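Reading a survey about gadgets: notes for week 4
Media and Everyday Technology, evening group
Tutor: Gudrun Ackermann
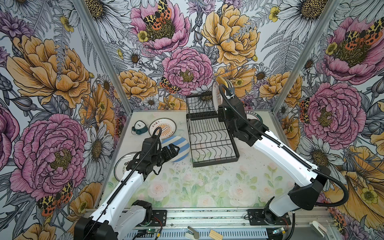
Photo: Vasco Amaral

Right, these are the tidied-up notes I promised at the end of class. They follow the order we did things in, more or less, except that I've moved the bit about e-readers further down where it makes more sense. If you missed the session, read these first and then have a go at the Joltley sheet before we meet again.

What we were looking at

We started with the short news piece on smartwatch owners (the one with the big orange headline, sorry about the photocopy). It says that most owners "use their watch mainly for health". I asked you all to underline the word that bothered you, and I was so pleased that the room split between "most", "mainly" and "health", as all three deserve a grumble!

Take "health" first. The questionnaire lumped together counting steps, checking your pulse, timing a run, sleep tracking and getting a nudge to stand up. Messages, calls and calendar alerts were each given a separate box. So one big box is up against three little ones, and guess which comes out on top. Laurinda spotted this before I'd even got the pen lid off. The proper name for it is a category effect, and you'll meet it all over the place once you start looking.

"Mainly" is slippery in a different way. Were people asked what they do most often, what they spend longest doing, or what they'd miss if the watch went in the sea? I glance at mine for the time all day long, a second at a go, but if you asked me what it's for I'd probably say swimming. Same watch, same owner, two answers.

Who got asked?

The sample came from an online panel, the sort where you sign up and collect points for filling in forms. Nothing wicked about that, lots of decent research is done this way, but do think about who joins. People on a panel are comfortable online by definition. They may well buy gadgets sooner than the rest of us and own more of them.

We also did the little sum on the board. Say a report tells you that 20 per cent of owners pay for an app every month. Sounds healthy. Then you find the footnote, and the figure is based on 50 people who said they owned that model. That makes 10 people. If a few of them had been out that afternoon, you'd have a different headline.

So, please write the base next to every percentage you quote in your assignment. Every single one. If the article doesn't give it, write "base not given" and carry on.

The e-reader example

Sarmīte brought in a leaflet for the Omard e-reader, which claims that owners "read more than ever". More than whom? More than they did before, or more than they remember doing? Memory is a shocking measuring tool (ask me how many books I read last year and I'll give you a lovely round number). A reading diary would be better, although diaries have their own trouble: people read more in the week they know they're being watched, then drift back.

There's the question of what causes what, too. Someone who has just bought an e-reader may have bought it in the middle of a reading craze. The gadget gets the credit, and we can't tell from the leaflet whether it earned any.

Words to know

Base: the number of people a percentage is worked out from.
Panel: a pool of people who have agreed to be surveyed, often again and again.
Self-report: what people say they do, as opposed to what was logged or observed.
Prompted answer: one picked from a list. Unprompted means they came up with it themselves, and the two give quite different results, so never compare them side by side.

For next time

Read the Serrano chapter on asking good questions, just the first half. The second half is heavy going and we'll do it together in September with a calculator and biscuits.

Then take the Joltley sheet and rewrite its 4 questions so that your gran, your neighbour and a bored teenager would all understand the same thing by them. Keep your first attempts, even the awful ones, I want to see the crossings-out.

Américo Aguiar has the spare copies of the Herisen tables if yours has gone missing. He's usually in the library before class.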